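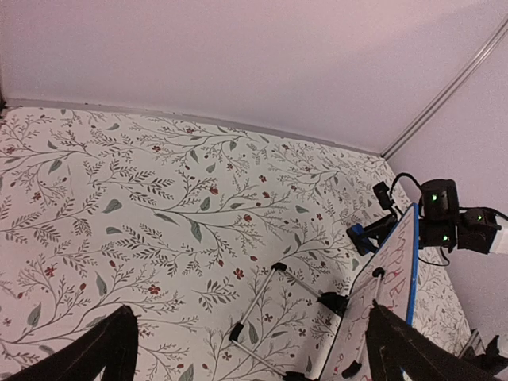
어두운 줄기와 잎, 작은 붉은 꽃이 이어지는 무늬.

무늬를 그리는 사람은 끝을 먼저 생각합니다

게오르기차 가브릴러(Gheorghița Gavrilă) 씨의 작업실은 스켐리(Skemley) 역에서 언덕길로 조금 올라간 곳에 있습니다. 아래층은 자전거를 고치는 가게이고, 작업실로 가는 계단은 건물 뒤에 있습니다. 저는 그것을 몰라서 가게 안에 들어가 한참 기다렸습니다. 가브릴러 씨가 위층 창문을 열고 제 이름을 불렀습니다.

가브릴러 씨는 35년 동안 반복 무늬를 그렸습니다. 벽지, 커튼 천, 식탁보, 포장지, 그리고 한때는 우산에 들어가는 무늬도 그렸습니다. 사람들은 그의 그림을 매일 보지만 이름은 모릅니다. 무늬에는 서명을 넣지 않기 때문입니다. 이 점이 섭섭하지 않으냐고 제가 처음에 물었습니다.

"젊을 때는 조금 섭섭했습니다. 친구 집에 갔는데 부엌에 제 벽지가 있었어요. 저는 아무 말도 안 하고 차를 마셨습니다. 그런데 친구가 벽지가 마음에 안 들어서 곧 바꿀 거라고 했어요. 그때는 서명이 없어서 다행이라고 생각했지요."

우리는 영어로 이야기했고, 가끔 그가 루마니아어 단어를 섞었습니다. 한국어로 옮긴 것은 저입니다. 무늬에 관한 말은 옮기기가 쉽지 않았습니다. 예를 들어 가브릴러 씨가 자주 쓰는 단어 하나는 '걸음'이라는 뜻인데, 무늬가 한 번 반복되고 다음 반복이 시작될 때까지의 거리를 말합니다. 한국 업계에서는 다른 말을 쓸 수 있지만, 저는 그의 말이 좋아서 여기에서도 걸음이라고 쓰겠습니다.

공장에서 시작한 일

그가 처음 일한 곳은 세든(Sedden)이라는 벽지 공장이었습니다. 스물세 살이었고, 영국에 온 지 얼마 되지 않았습니다. 고향에서 그림을 배웠지만 영어가 서툴러서 면접에서 거의 말을 하지 못했다고 합니다.

"제 그림을 책상에 펴 놓았습니다. 꽃을 그린 수채화였어요. 면접하는 분이 종이를 들어서 둥글게 말았습니다. 저는 그분이 그림을 버리려는 줄 알았습니다. 왼쪽 끝과 오른쪽 끝을 맞추어 본 것이었어요. 당연히 맞지 않았지요. 그분이 '이것이 맞으면 월급을 준다'고 말했습니다. 그 문장은 알아들었습니다."

그날 저녁에 그는 하숙방에서 그림 하나를 가위로 잘랐습니다. 가운데를 세로로 자르고, 왼쪽 조각을 오른쪽으로, 오른쪽 조각을 왼쪽으로 옮겨 붙였습니다. 그러면 원래의 바깥쪽 끝이 가운데에서 만나고, 빈 곳이 보입니다. 그 빈 곳에 줄기를 이어 그리면 됩니다. 위와 아래도 같은 방법으로 합니다. 지금은 컴퓨터에서 버튼 하나로 할 수 있는 일이지만, 그는 학생들에게 아직도 가위를 먼저 줍니다.

"가위로 자르면 무섭습니다. 잘 그린 꽃이 반으로 잘리니까요. 그 무서움을 한 번은 느껴야 한다고 생각합니다. 화면에서는 아무것도 잘리지 않은 것처럼 보입니다. 그래서 학생들이 가운데만 예쁘게 그리고 끝을 잊어버립니다."

세든에서 그는 처음에 자기 무늬를 그리지 못했습니다. 선배들이 그린 원화를 색깔별로 나누는 일을 했습니다. 인쇄할 때에는 색마다 롤러가 하나씩 필요합니다. 롤러가 많으면 비쌉니다. 그래서 그림에 녹색이 여러 가지 있으면 어느 것을 살리고 어느 것을 버릴지 결정해야 합니다.

"녹색을 버리는 것이 제일 어렵습니다. 빨간색은 하나만 있어도 빨간색입니다. 그런데 녹색이 하나만 있으면 잎이 종이로 만든 것 같아요. 저는 갈색이나 회색을 줄기에 쓰고, 그 색을 잎의 그늘에도 조금 빌려 왔습니다. 롤러 하나가 두 가지 일을 하는 것입니다. 공장장님이 그 방법을 보고 저를 도안실로 옮겨 주셨습니다."

흐르는 줄이 생기면

제가 이 인터뷰를 부탁한 이유는 오래된 궁금증 때문입니다. 어릴 때 저는 열이 나서 누워 있으면 항상 벽지를 보았습니다. 처음에는 꽃만 보이다가 조금 후에는 비스듬한 줄이 보이기 시작했습니다. 한번 보이면 그 줄은 사라지지 않았습니다. 저는 그것이 열 때문이라고 생각했습니다.

가브릴러 씨는 이 이야기를 듣고 많이 웃었습니다.

"열 때문이 아닙니다! 도안가가 잘못한 것입니다. 우리는 그것을 강이라고 부르기도 하고 줄이라고 부르기도 합니다. 한 조각만 볼 때에는 없어요. 그런데 넓은 벽에 붙이면 빈 곳과 빈 곳이 서로 연결되어 길이 됩니다. 진한 꽃이 한 방향으로 서 있어도 그렇게 됩니다. 사람의 눈은 줄을 아주 좋아합니다. 줄을 주지 않아도 찾아냅니다."

줄을 없애는 방법은 여러 가지가 있습니다. 가장 흔한 것은 옆의 반복을 반 걸음 아래로 내리는 것입니다. 꽃이 수평으로 나란히 서지 않기 때문에 눈이 쉽게 속습니다. 그러나 이 방법은 벽지를 바르는 사람을 힘들게 합니다. 옆 장과 무늬를 맞추려고 종이를 더 많이 잘라 버려야 합니다. 그래서 값싼 벽지에는 쓰지 않으려는 회사가 많다고 합니다.

두 번째 방법은 큰 것의 방향을 바꾸는 것입니다. 같은 잎이라도 하나는 위를 보고 하나는 옆을 보게 합니다. 그는 서랍에서 오래된 종이를 꺼내어 저에게 보여 주었습니다. 연필로 그린 화살표만 있고 꽃은 하나도 없었습니다. 그는 꽃을 그리기 전에 이런 화살표 지도를 먼저 만든다고 했습니다.

"바람의 지도라고 생각하시면 됩니다. 어디에서 바람이 불고 어디에서 약해지는지 정합니다. 그다음에 식물을 심습니다. 식물은 나중에 바꿀 수 있어요. 장미를 주문했다가 양귀비로 바꾸어 달라는 손님도 있습니다. 바람이 좋으면 식물을 바꾸어도 괜찮습니다."

그러면 줄이 전혀 없는 무늬가 제일 좋은 무늬인지 물었습니다. 그는 잠깐 생각하고 고개를 저었습니다.

"줄이 전혀 없으면 눈이 쉴 곳이 없습니다. 시끄러운 방에 앉아 있는 것과 비슷해요. 저는 약한 줄을 하나쯤 남겨 둡니다. 오래 보아야 보이는 줄입니다. 열이 나는 아이를 위한 줄이라고 앞으로는 말해야겠네요."

스킨리라는 무늬

가브릴러 씨의 무늬 중에 가장 많이 팔린 것은 스킨리(Skinley)입니다. 세든의 도안실에서 그린 무늬이고, 산사나무 가지와 작은 새가 있습니다. 처음에는 침실 벽지로 나왔지만 나중에 커튼이 되었고, 그다음에는 쟁반과 앞치마까지 되었습니다. 그는 이 무늬를 별로 좋아하지 않습니다.

"새가 문제입니다. 새는 눈이 있습니다. 꽃은 사람을 보지 않는데 새는 사람을 봅니다. 벽에 눈이 그렇게 많으면 피곤하지요. 저는 새를 빼자고 했지만 영업부에서 새가 꼭 있어야 한다고 했습니다. 결국 새가 모두 고개를 돌리고 있게 그렸습니다. 옆얼굴도 아니고 거의 뒤통수입니다. 손님들은 수줍은 새라고 하면서 아주 좋아했어요."

이 무늬 때문에 받은 편지도 있습니다. 한 사람은 어머니의 침실을 정리하다가 벽지를 조심해서 떼어 냈는데, 뒤에 인쇄된 이름을 보고 회사에 편지를 썼습니다. 남은 벽지를 살 수 있는지 묻는 편지였습니다. 그때는 이미 롤러가 없었습니다. 가브릴러 씨는 자기가 가지고 있던 시험 인쇄지 한 장을 보내 주었습니다. 색이 정확하지 않은 종이였기 때문에 미안하다는 말을 같이 썼다고 합니다.

"답장이 왔습니다. 어머니 방의 벽지도 햇빛 때문에 색이 변해서 오히려 그 종이가 더 비슷하다고 했어요. 분홍색이 많이 약해졌다고요. 저는 그때부터 색을 고를 때에 십 년 후의 색도 생각합니다. 분홍색이 먼저 가고, 녹색은 파랗게 변하고, 회색은 잘 남습니다. 물론 잉크마다 다르지만 제가 쓴 잉크는 그랬습니다."

식물을 어떻게 배우는가

그는 식물을 책에서 배우지 않았습니다. 고향 집 뒤에 밭이 있었고, 할머니가 잡초의 이름을 알려 주었습니다. 그러나 영국에 와서 보니 같은 식물이 조금 다르게 자랐습니다. 비가 많으니 줄기가 길고 잎이 컸습니다. 그는 첫해에 점심시간마다 공장 뒤의 둑에 가서 그림을 그렸습니다.

지금 작업실 선반에는 그때부터 모은 스케치가 있습니다. 3000장이 넘는다고 합니다. 상자에는 식물 이름이 아니라 줄기가 가지를 치는 모양이 적혀 있습니다. 잎이 마주 나는 것, 어긋나게 나는 것, 한 점에서 여러 갈래로 나오는 것, 감고 올라가는 것. 처음 보는 사람에게는 이상한 분류이지만, 무늬를 만들 때에는 이 순서가 편하다고 합니다.

"무늬에 빈 곳이 있으면 저는 '여기에 왼쪽으로 꺾이는 줄기가 필요하다'고 생각합니다. '여기에 제비꽃이 필요하다'고 생각하지 않아요. 그래서 꺾이는 모양으로 찾습니다. 다만 한 줄기에 두 식물을 섞지는 않습니다. 잎은 산딸기인데 꽃은 사과꽃인 무늬가 시장에 아주 많습니다. 보통 사람은 모른다고 하지만 정원을 가꾸는 사람은 압니다. 그런 분들은 편지도 길게 씁니다."

그렇다고 그가 식물도감처럼 그리는 것은 아닙니다. 잎맥은 거의 그리지 않고, 꽃잎의 수를 줄일 때도 있습니다. 작은 열매는 실제보다 조금 크게 그립니다. 멀리서 보면 작은 붉은 점이 전체의 박자를 정하기 때문에, 그 점의 크기와 자리를 가장 마지막까지 고친다고 합니다. 그는 붉은 종이를 작은 동그라미로 잘라서 그림 위에 놓고, 옮기고, 다시 옮깁니다. 재채기를 해서 전부 날아간 적도 있습니다.

천과 종이는 다릅니다

세든이 문을 닫은 후에 가브릴러 씨는 맥카시(Mac Carthaigh)라는 직물 회사의 일을 받았습니다. 같은 반복 무늬이니까 쉽게 생각했는데 첫 주문을 네 번 다시 그렸습니다. 벽은 평평하지만 커튼은 주름이 있습니다. 주름 안으로 꽃이 반쯤 들어가면 남은 반은 얼룩처럼 보입니다.

"맥카시의 재단사가 저에게 제 천을 손으로 쥐어 보라고 했습니다. 그냥 쥐었어요. 그랬더니 제 무늬가 없어졌습니다. 갈색만 남았습니다. 줄기가 너무 많았던 것입니다. 그분은 말이 없는 분이라서 설명은 안 하셨습니다. 천을 다시 펴서 저에게 돌려주셨어요."

식탁보는 또 다릅니다. 식탁보에는 위와 아래가 없어야 합니다. 사람들이 사방에 앉기 때문입니다. 한 방향으로만 자라는 꽃을 넣으면 맞은편에 앉은 사람은 식사하는 동안 거꾸로 선 꽃을 보게 됩니다. 그래서 가브릴러 씨는 식탁보를 그릴 때에 종이를 벽에 붙이지 않고 바닥에 놓고, 그 주위를 걸으면서 그립니다. 무릎이 아파서 요즘은 낮은 회전판을 씁니다.

접시와 음식이 무늬를 가린다는 점도 생각해야 합니다. 그는 이 부분을 좋아한다고 했습니다. 무늬의 일부만 보여도 나머지를 짐작할 수 있으면 잘 만든 것이라고 합니다. 얼룩에 대해서도 물었습니다. 바탕이 밝으면 얼룩이 잘 보이니까 사람들이 싫어하지 않을까 해서입니다.

"밝은 바탕을 사는 분은 얼룩을 각오한 분입니다. 어두운 바탕을 사는 분은 빨래를 줄이고 싶은 분이고요. 저는 밝은 바탕에 짙은 잔가지를 많이 넣어 달라는 주문을 제일 자주 받습니다. 두 가지를 다 원하시는 것이지요. 커피 얼룩 정도는 잎 사이에서 찾기 어렵습니다. 비트 수프는 안 됩니다. 비트 수프를 이기는 무늬는 제가 아직 못 그렸습니다."

가르치는 일

그는 4월부터 작업실에서 작은 수업을 엽니다. 학생은 한 번에 4명입니다. 책상이 그만큼만 들어가기 때문입니다. 직업으로 하려는 사람도 있고, 자기 방의 커튼을 직접 만들고 싶은 사람도 있습니다. 저녁 여섯 시에 시작해서 끝나는 시간은 정하지 않았습니다.

첫 시간에는 꽃을 그리지 않습니다. 감자를 잘라 도장을 만들고, 같은 도장을 종이에 여러 번 찍습니다. 그다음에 모두 종이를 벽에 붙이고 방의 반대쪽에서 봅니다. 학생들은 자기가 도장을 똑바로 찍었다고 믿지만, 멀리서 보면 손의 버릇이 보입니다. 어떤 사람은 오른쪽으로 갈수록 올라가고, 어떤 사람은 점점 좁게 찍습니다.

저도 해 보았습니다. 제 줄은 처음에는 곧았는데 나중에 아래로 내려갔습니다. 가브릴러 씨는 제 종이를 보고 배가 고프냐고 물었습니다. 그때가 오후 두 시였고 저는 점심을 먹지 못했습니다.

컴퓨터로 무늬를 만드는 것에 대해서는 그의 대답이 생각보다 간단했습니다. 그도 색을 바꾸거나 크기를 시험할 때에는 컴퓨터를 씁니다. 예전에는 색 조합 하나를 보려고 며칠 동안 물감을 칠했는데, 그 시간이 그립지는 않다고 합니다. 다만 화면의 크기를 믿지 말라고 학생들에게 말합니다.

"화면에서는 꽃이 제 얼굴만큼 클 수도 있고 손톱만큼 작을 수도 있습니다. 그런데 방에서는 한 가지 크기만 있습니다. 저는 꼭 실제 크기로 인쇄해서 문 옆에 붙이게 합니다. 문 옆은 매일 지나가는 곳이니까요. 한 주 동안 지나가고 나서도 싫지 않으면 계속합니다. 대부분은 사흘째에 싫어집니다. 저도 그렇습니다."

지금 그는 맥카시에서 부탁받은 의자 천의 무늬를 그리고 있습니다. 갈대와 물냉이가 들어가는데, 물냉이의 잎이 너무 둥글어서 고민이라고 했습니다. 의자에 앉으면 천이 늘어나고, 둥근 것이 늘어나면 달걀처럼 보인다고 합니다. 제가 떠날 때에 그는 연습용 천을 방석에 씌우고 그 위에 앉았다가 일어나서 확인하고 있었습니다. 저에게도 한번 앉아 보라고 해서 앉았습니다. 저는 잎이 괜찮다고 말했지만, 그는 다시 그려야겠다고 하면서 연필을 찾았습니다.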